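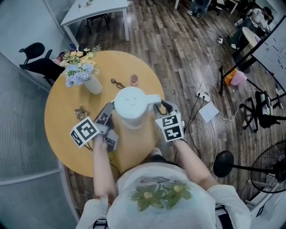
Nedley Neighbourhood House
Progress report to the Levham Community Fund
Social Connection Program, second reporting period
Submitted Jan 24, 2024

1. Purpose of this report

This report sets out progress against the funding agreement for the Social Connection Program. It covers the period from September to the end of the calendar year. An acquittal of expenditure is provided under separate cover, as required by clause 5 of the agreement.

2. Attendance

The program recorded 3097 attendances in the period, against 3663 in the period before it. The fall is explained largely by the closure of the Iseck Street hall while its roof was repaired. Groups that normally meet there were offered places at Nedley, but the bus between the two suburbs does not run in the evening and many older members chose to wait for the hall to reopen.

Daytime groups at Nedley held steady. The English conversation group, the walking group and the grandparents' morning all met every week of the school term. The men's cooking group was paused for part of the period while a new leader was found.

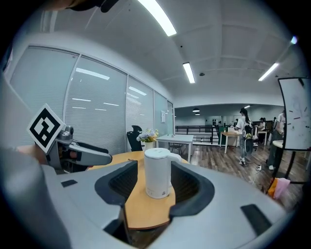

Attendance is counted by sign-in sheet, and a person who comes to two groups in one week is counted twice. We have advised the Fund previously that this measure says little about how many separate people the program reaches. A simple membership card is being prepared for the next period and should allow both figures to be reported.

3. Home visits and telephone contact

The agreement provides for regular contact with residents who are unable to leave home. At the close of the period 15 residents were on the visiting list. Each received a visit once a fortnight and a telephone call in the week between. Two residents moved into aged care and have asked that their calls continue, which the House has agreed to do until they are settled.

Rocío Cervantes was appointed as visiting coordinator in September, on a part-time basis. Her first task was to rewrite the visitor handbook, which had not been revised for some years. The new handbook is shorter – the old one ran to several sections on paperwork that is no longer required – and has been translated into Spanish and Vietnamese.

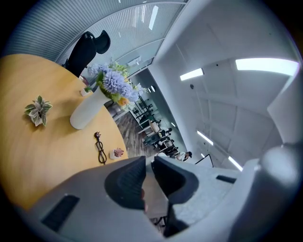 Table flowers in a white vase.

4. Partnerships

The House signed a letter of understanding with the Ocampo Family Medical Practice. Under the letter, doctors and nurses at the practice may refer patients directly to the program with the patient's consent. Referrals have been modest to date. The practice has asked for a one-page guide to the groups on offer, and this will be supplied before the autumn timetable begins.

Discussions with the Iseck library about a shared book group are continuing. The library would prefer an evening time and the House has put forward an early afternoon.
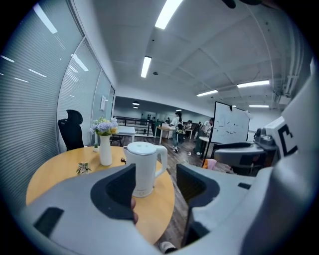

5. Matters for the Fund's attention

The rent at Iseck Street is expected to rise when the hall reopens. The House is seeking written terms from the owner and will advise the Fund of any effect on the budget. No increase in the grant is sought at this stage.

We request approval to carry forward the unspent portion of the transport line. The money was set aside for a hired minibus, and bookings were cancelled when the hall closed. If approved, it would be spent on the same purpose in the next period.

6. Next period

Work planned for the next period includes the return of groups to Iseck Street, the introduction of the membership card and a short survey of residents on the visiting list. The survey questions will be sent to the Fund for comment before use.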